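About Drumarier

Welcome, and thank you for stopping by our page. If you found us because of one of our open days, or because your kid came home talking about robots and wouldn't stop until bedtime, then you already know a good part of our story. If not, pull up a chair, because we do like to tell it.

Drumarier is a small robotics workshop and teaching space in Momodden. We started out doing repair and setup work for small manufacturers nearby, mostly older machines that their owners were fond of and didn't want to give up on. People kept wandering in while we worked. They'd stand in the doorway for a minute, then ask what the arm was for, then ask if they could see it move, and before long we'd lost half a morning and enjoyed every bit of it! So we put a few chairs out. The chairs turned into an open day, and the open day turned into something we now do every month except July, when the building gets too warm for anybody's good.

These days our work is split between two things. On the weekday side we help small shops bring automation in at a pace they can live with, and that includes a good deal of listening before anyone picks up a wrench. A bakery doesn't need what a machine shop needs. Our longest-running project, Jidby, is a set of handling routines for odd-shaped household items, the kind of things that are easy for a person to pick up and surprisingly awkward for a machine. Shoes, cups, folded cloth, a bag with three screws in it. We've been at Jidby long enough that it has its own shelf, its own coffee stain on the wall, and a notebook nobody is allowed to tidy.

The other side is the visits. We can take 40 people at an open day, and we ask you to reserve a place on our sign-up sheet, as the room fills quickly and we'd hate to turn you away after a long drive. Doors open at 2 in the afternoon. There's a short welcome (we try to keep it short, we really do), and then we get the robots going and let people come up close and watch. 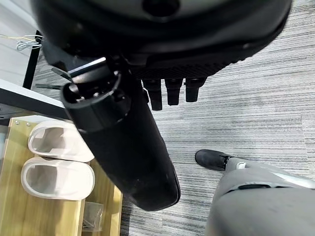
Robot at the workspace, with the white slippers on their wooden tray.

We don't put on a show with music and lights. What you'll see is the work we do on any ordinary day, including the parts where we stop, scratch our heads, and try again. Visitors tell us they like that best. A retired machinist once spent a whole afternoon on a stool beside the desk, offering advice on the angle of approach, and a fair amount of it ended up in our notes. Children tend to ask the best questions, such as whether the robot gets bored, and we've learned to leave plenty of time for them.

School groups are very welcome and come in on their own mornings, when the place is quieter. We'll plan the visit with the teacher ahead of time, so that a class that's been studying motors gets motors, and a class that's been studying jobs gets to hear what our days are like. The suggested donation for a school group is 100 dollars, and if that's a problem for your school, please just write to us and come anyway.

We share our building with Kofler, the print shop at the front. Please use the side entrance, as their front counter gets busy and they've been very patient with our visitors over the years. At last count 3252 people had signed our guest book, and we've read every single comment, including the drawings. There are a lot of drawings.

A few practical notes before you come. The robot area is carpeted, so we ask that you leave food and drinks at the table by the entrance. Stay behind the tape while a robot is running, and keep long scarves and lanyards tucked in. Photos are fine, as long as you check with other families first. The side entrance has a ramp, and we can set aside a seat near the front if you let us know.

If you run a small business and you're curious about what a robot could take off your hands, an open day is a nice easy way to start that conversation. Come and watch for an hour, then stay after the families have gone home and tell us about your shop. The coffee stays on until we lock up.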